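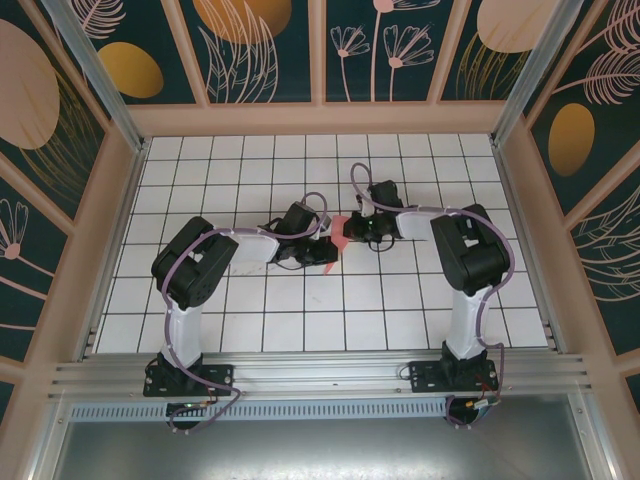
Does anybody know if Haberkorn ever gives back the re-enrollment deposit? We signed for both kids in February, $500 each, and then my husband's job moved to the Vulside office and the commute to school went from fifteen minutes to something I don't want to do twice a day with a kindergartner in the back seat. I emailed admissions and got a very nice note saying they'd "be in touch." My husband wants to hold on to the spots and I want to let go of them, so picture two arms with one little pink thing between them and neither gripper opening. We have until the first tuition installment to decide, which for the two of them is $2,547, and I'd love to hear from anyone who has pulled out over the summer. Did you get any of it back? Did you have to pay the installment too?

Anneliese Petersen
Posted Wed 2 July

Reply from mapleandmath

You won't get the deposit back. I'm sorry, I know that's not what you want to read. We left after third grade and I asked nicely, and then I asked less nicely, and the answer was the same both times. It's in the contract under withdrawal. What you really need to look at is the date in the paragraph after that one. Past a certain day you owe a chunk of the year whether your kid sets foot in the building or not. Ours was earlier in the summer than I'd thought. Go find your copy tonight!

Reply from Anneliese Petersen

Ugh. OK. I can't find the PDF. It was in Niltora when I signed it and now when I log in all I see is next year's calendar and a reminder about immunization forms. Did they move the contracts somewhere?

Reply from Torben Seidel

Click your own name at the top right, then Household, then Documents. It's not under the student's page, it's under yours. If your husband was the one who signed, it will only show up on his login. Took me half an hour to figure that out last year.

I'll disagree with mapleandmath a little. We had a deposit moved, not refunded but moved, to our younger one when the older one decided on public high school. I just called and asked for the business office and the woman there did it while I was on the phone. So I wouldn't say there's no give at all.

Reply from mapleandmath

Moving it to a sibling who is staying is a different thing though. They still have the money and they still have your family. Anneliese is taking both kids out.

Reply from Torben Seidel

Fair. I still think a phone call beats an email in July. Half that office is on vacation and the inbox just sits there.

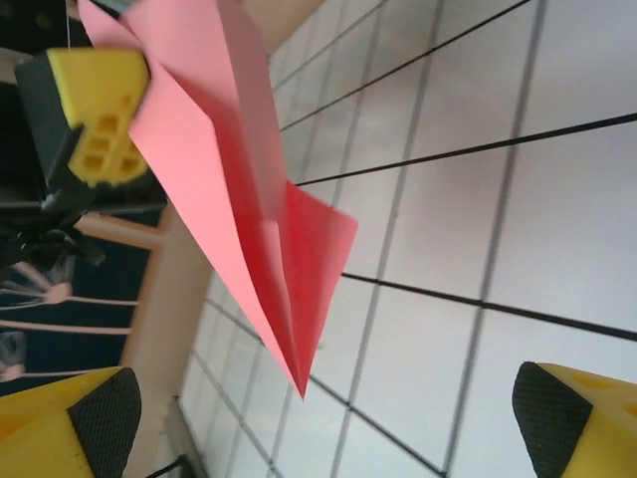
Gudrun Meinecke

I'm going to be the unpopular one and say I think the school is right to keep it. I know, I know. But we were on the wait list for second grade for two whole years and every August some family would drop out the week before classes, and by then they'd already set up the rooms and it was too late for us to get out of where we were. The deposit is the only thing that makes people tell the school early. If they handed it back every time somebody's plans changed then everyone would sign in the winter just in case, and the wait list would be even more of a mess than it is now.

That said, a job move is a real reason and I'd write that down plainly in the email. Say where the job went and when you found out. They did make an exception for a friend of ours with a transfer, but hers was out of state, so I don't want to get your hopes up. And if you're letting the spots go, please do it soon, some wait list family would be so happy to get the call!

Reply from Anneliese Petersen

Gudrun, I don't think that's unpopular, I'd probably feel the same if I'd been waiting that long. It just stings when it's your own thousand dollars. I did find the contract (thank you Torben, it was on my husband's login of course). The cutoff is the fifteenth. So I have some days left but not a lot of them.

Reply from bus14mom

Before you give up the spots, have you asked about the bus? There's a stop at the park-and-ride on the Vulside side now. We've used it since winter break and it's been fine. My son does his reading on it, or says he does. It isn't free and it leaves early, but it's a lot less driving.

Reply from Anneliese Petersen

I had no idea there was a stop out there! Is it OK for a kindergartner? Mine still falls asleep in anything that moves.

Reply from bus14mom

They take kindergartners if there's an older brother or sister riding too. There's an aide in the mornings. Afternoons I'm not sure, I think it depends on the day, so ask.

Reply from Roswitha K.

I'd be careful counting on the bus. It was canceled for most of a month when they couldn't find a driver and we all ended up in a carpool that nearly ended some friendships. I like the school a lot, my daughter has been very happy there, but I wouldn't make a tuition decision based on a bus route.

Reply from bus14mom

That was the north route. Ours never stopped.

Reply from Roswitha K.

Then I stand corrected on yours. I'd still want a backup plan.
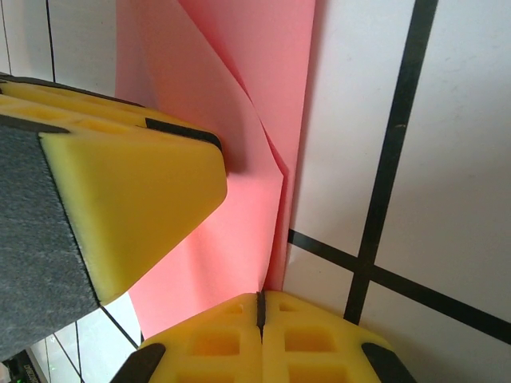

Pink paper, folded over on itself

Reply from Gisela Ehlers

Totally separate tip from someone who left last summer: don't order uniforms yet. Vitetti will exchange sizes all day long but once the school crest is sewn on they won't take anything back. I have four polos in a drawer with the tags still on. If anybody needs a girls' 8, message me, I'll let them go cheap.

And Anneliese, we paid the installment by accident. Autopay was still switched on and it went out the morning after I'd sent our withdrawal letter. I did get that part back, but it took until the middle of September and a lot of phone calls. So turn off autopay before you send anything, and take a screenshot when you've done it.

Reply from Anneliese Petersen

Gisela, I just went and checked and autopay was ON. Thank you thank you. And I might take you up on a polo if we stay, my older one is right at that size.

I called this afternoon like Torben said. The business office picks up until three and they told me to put the job thing in writing and ask about the bus in the same email – so that's going out tonight, once my husband and I can agree on the first sentence.

Reply from mapleandmath

Copy yourself on it. And let us know what they say about the $500s, I'd be glad to be wrong.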